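Home > Kitchen > Storage and Counters

Freestanding paper towel holder tips when I tear a sheet
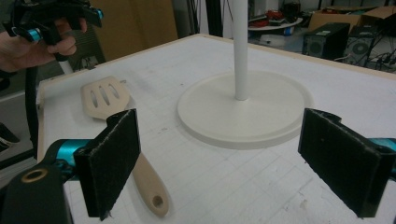
Mal-soon Byun, 2019-01-13

I have a white countertop holder, wide round base with a raised rim, one plain center pole. With a full roll it slides, and with a nearly finished roll it lifts on one side. I want to tear with one hand while the other holds a wooden spatula. Is there a fix short of a wall mount?

Jae-hoon Do

Two separate faults. Sliding is low friction under the base. Fit 4 thin rubber pads at the outer edge, evenly spaced, and degrease the underside first. Lifting is low mass. Add a flat steel ring inside the rim, under the roll. Check that the roll still turns freely. Pull sideways close to the base, not up and away from the top of the pole.

Re the spatula: oil it and keep it out of the sink. Slots hold water longest.

Hirnach

just get a heavier one

Bognár

Pads worked on mine. The adhesive let go by March, so I reset them with silicone and left it to cure overnight.

2 comments | 1,798 views | Share

Related
Removing scuffs from a white tabletop
Slotted spatula has gone fuzzy after washing
Wall mount for towels on tile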